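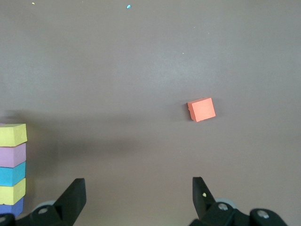
Dorota Rutkowska would put the money into spare fingers and pads first and leave the second arm for the next round. Her note came back with the budget sheet on 26th April, and she has crossed out the arm line in pencil.

My own list was the other way around, so I went through it again.

Second arm, Trendine. Quote is from March and needs renewing. Price doesn't include the mounting plate or the cable set. Lead time 6 weeks.

Finger sets, Bustent. 5 sets would carry us through the fall. They sell the blades separately from the housings, and we only need blades. Ask if the screws come with them.

Foam blocks, Gazi. Sold in bags of 28, mixed colors. The blocks get dented and shed crumbs, so put down two bags. They're cheap enough to come out of consumables.

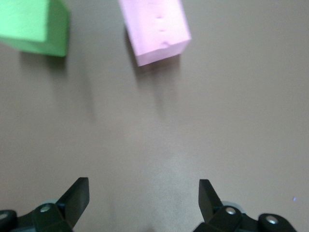 Wrist camera spare, Vudberg. $300 with the short cable. Long cable is extra and I left it off, the short one reaches if we keep the controller where it is now.

Without the arm, everything fits under this year's line and there is a little over for a better table lamp. With the arm we'd have to drop the camera and most of the fingers, and a second arm with no spare fingers is not much use. I think Dorota has it right.

To do:
Get a new Trendine quote anyway and keep it for next year's request.
Check whether Bustent will invoice after delivery.
Move foam to consumables and send the sheet back.
Measure the bench for a second mounting plate before anyone orders shelving for that wall.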